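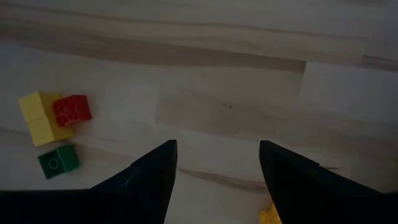
Floor planks with a short seam where two ends meet

Student Projects > Building and Interiors > Reports

Noise Between Floors: A Study of Footstep Sound in a Student Building

May 2, 2025
By Orvokki Karppinen

1. Background

I have lived in the Skolholm student building for two years, and the most common complaint I hear from other residents is noise from upstairs. People rarely mention music or voices. They mention walking, chairs being pulled out, and things being dropped. For my second-year project I wanted to find out how much of this noise could be reduced with cheap changes that a tenant can make without asking the landlord.

Sound that travels through the air and sound that starts with a blow to the floor behave differently. A heavy concrete slab is good at stopping voices, but a heel striking a hard surface puts energy straight into the structure. The ceiling below then acts like a large, weak loudspeaker. This is called impact sound. Building codes set limits for it in new buildings, but Skolholm was built before the current limits and has only been repaired in parts.

The hard floors went in when the old carpets were taken out. Residents asked for this, mostly for cleaning and allergy reasons, and I have not met anyone who wants the carpets back. The project therefore takes the hard floor as given.

2. Questions

I set out to answer two questions. Which everyday sounds bother residents most? And does a rug, a rug pad or a set of felt feet make a difference that can be both measured and heard?

3. Method

The work was done in two parts. The first was a short paper survey placed in the mailboxes on the Leinonen stairway, which is the older half of the building. I got 17 answers. The survey asked residents to list the sounds they hear from above, when they hear them, and how annoying each one is on a scale from zero to four.

The second part was a set of measurements in two rooms, one directly above the other. A real test of impact sound uses a tapping machine, which drops small steel hammers on the floor at a steady rate. The school has one, but it was booked until July. I made a simpler test instead. A rubber ball was dropped from the same height each time, using a cardboard tube fixed to a stand, and the sound level was read in the room below. I also walked a fixed path in hard shoes, in sneakers and in socks.

Each test was repeated 15 times for each floor covering. The coverings were:

bare floor
a thin woven rug
the same rug with a Goravis felt pad under it
the pad alone

Chairs were tested on the bare floor only, first with no feet and then with stick-on felt feet. The meter stood on a tripod in the middle of the lower room with the windows closed. I threw out any reading where a door closed or someone spoke in the hall, and did that one again.

4. Survey results

Chairs came first. Residents gave chair noise a higher annoyance score than footsteps, even though footsteps were heard more often. Several people wrote that footsteps are easy to get used to and chairs are not – the sound is sudden and there is no telling when the next one will come.

Time of day mattered more than I had expected. The same sounds were scored low in the afternoon and high after people had gone to bed. One person wrote that they had moved their bed to the other side of the room to get away from the desk upstairs. Another had never noticed anything and suggested I pick a new topic.

5. Measurement results

The thin rug alone made a small change to the ball test. On some drops the reading was no different from the bare floor. With the pad under it, the level in the lower room was clearly lower in every round. The pad alone did nearly as well as the rug and pad together, so most of the effect seems to come from the soft layer.

Footwear made a larger difference than any covering. Walking in socks on the bare floor was quieter below than walking in hard shoes on the rug and pad. Socks still gave a dull thud at low frequencies, though, and a sound meter set to the usual A-weighting does not show this well. I could hear it in the lower room even when the numbers were low.

Felt feet on the chairs removed nearly all of the scraping sound. They did not help when a chair was tipped back and came down again. One set came loose during the tests, after which I cleaned the chair legs with alcohol before sticking on new ones. Dust under the felt is probably the usual reason they fall off.

6. Sources of error

The ball test cannot be compared with the official ratings. It only shows differences between my own setups. Both rooms were furnished, and the lower one had a large bookcase that may have soaked up some of the sound. I was also the only person walking, so the results say nothing about heavier or lighter people, or about children running.

I had planned to test a thicker pad from Gratenex as well, but it was out of stock.

7. Advice for residents

Felt feet should be fitted to all chairs and checked at the start of each term. Anyone buying a rug should spend the money on the pad first and choose a cheap rug to go over it. The best place for it is the path between the desk and the door. Hard shoes should come off inside.

8. Further work

The ball test should be repeated with the tapping machine so that the results can be set against the code. It would also be useful to measure the low frequencies separately. I have left the tube and stand in the acoustics cabinet for whoever wants to use them next.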